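Lastia Facilities Services
Work Instruction 115: Securing Small Baskets and Marking Positions on Shared Worktables

Effective December 11, 2003

Purpose

These instructions apply to all worktables in the Julmont building and the Acuña annex. They describe how to hold a small open basket in a fixed place on a tabletop with tape, how to mark the place where a loose item is to be set down, and how to clear the table when the arrangement is no longer required. Tables secured under the earlier notice do not need to be redone until their tape is next replaced.

Materials

Silver duct tape
Masking tape, for temporary outlines and labels
Black tape, for permanent position marks
Scissors or a utility knife
A soft cloth and mild soap solution
A plastic scraper
A pencil and a ruler

Supplies are drawn from the Flukeck storeroom. Quote account 1442 on the request slip. Partly used rolls are to be returned to the storeroom and will be issued again before new ones are opened.

Preparing the surface

Remove everything from the working half of the table. Wipe the surface with the cloth and soap solution, follow with a clean damp cloth, and allow the table to dry fully. Tape applied to a damp or dusty top will lift at the corners within a few days. Pay attention to stray hairs, fibers and bits of wire, which show clearly on a white top and are easily trapped under a strip.

Check that the table stands level and does not rock. Where the feet of the table are held to the floor with tape, press down any loose ends before continuing. Do not move a table that has been taped to the floor without the approval of the building office.

Positioning the basket

Set the basket on one side of the table, leaving the other side free for the item in use. The long side of the basket should be parallel to the front edge of the table. Keep the rim clear of the edge so that a passing sleeve will not catch on it. Trace the outline lightly in pencil, or lay temporary strips of masking tape along two sides, and remove the basket.

Applying the duct tape

Cut the strips before starting. Each should be long enough to extend past the basket at both ends. Lay the strips on the table so that each one overlaps the one before it, smoothing from the center outward with the flat of the hand. Small wrinkles are acceptable. Large folds are not, as the basket will sit unevenly on them.

Fix the basket to this patch with further tape folded into loops, adhesive side out, and press firmly on the floor of the basket. Leave the inside of the basket free of tape. A perforated metal basket may be fixed in the same way as a solid one, provided the base is flat.

Marking the set-down position

Use black tape on a light table and light tape on a dark one. The mark should be a square, placed on the free side of the table where the item can be reached comfortably. A second small piece of the same tape may be put on the front edge near the middle as a reference point. When the basket is later replaced, measurements are taken from this piece, and it should not be removed during ordinary cleaning.

Test the mark with the item that will be used there. A roll of masking tape is suitable for this purpose, as it can be stood on its edge or laid flat.

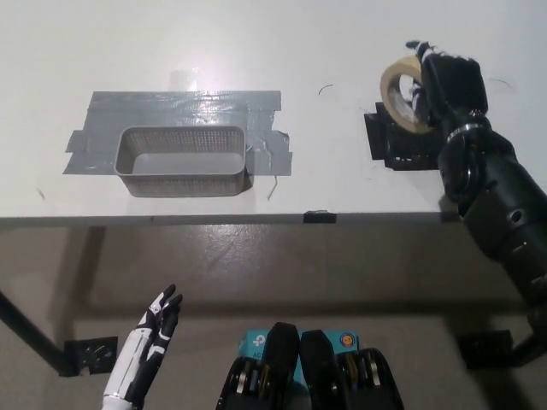

Inspection and replacement

Inspect the tape in January and at each change of table use. Ragged ends that remain flat may be left alone. Ends that have lifted should be trimmed, and a new strip laid over them. Replace the entire patch if the basket shifts when pushed lightly with one hand.

To remove the patch, lift one corner with the plastic scraper and pull the tape back slowly at a low angle. Metal blades must not be used on coated tabletops. Adhesive left behind can be rubbed off with the soap solution and a cloth; allow the solution to stand for 2 minutes on stubborn areas. Discard used tape in general waste.

Records

Enter the table number, the date and the type of tape used in the table log. Damage to the top found during removal is to be reported to the building office on the same day.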